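Standby power rules tightened for rented flats

Landlords in the Flollance district must list the standby draw of fitted kitchen appliances from November. The register covers 1,991 flats, of which 653 have been checked.
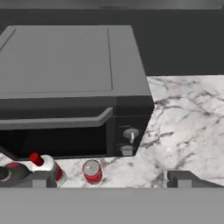
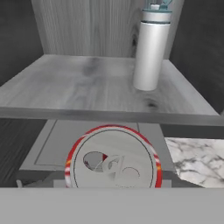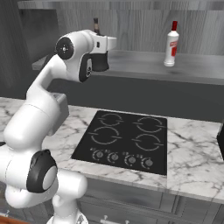
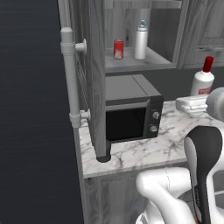 Siv Söderlund objected that the 50-page form asks for readings most landlords have no meter to take, and wanted the deadline moved by six months. The district office will accept the maker's stated values until then. Forms go to the Pastus counter.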